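Apr 27, 2018

Both arms up at the same time tonight!! I have been waiting for this since December. 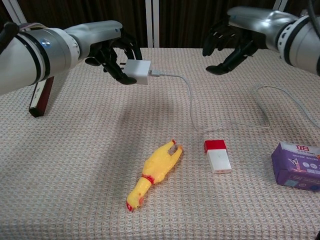 Digby came over after dinner and we spent two hours on the left hand. I redid the thumb tendon with the thicker line and dropped the grip current to 400, and what a difference. The charger is my favorite thing to practice on now, way better than blocks, with that cable wandering all over the cloth. The rubber chicken is next (Manaia's pick, and she wants to be there for it).

Right hand still just hovers. I think the wrist offset is wrong in the config, so I'll go through it line by line before I touch a screwdriver. Need 4 more of the small bearings from Prinditz. Digby took the spare finger home to sand the knuckle. Too wound up to sleep!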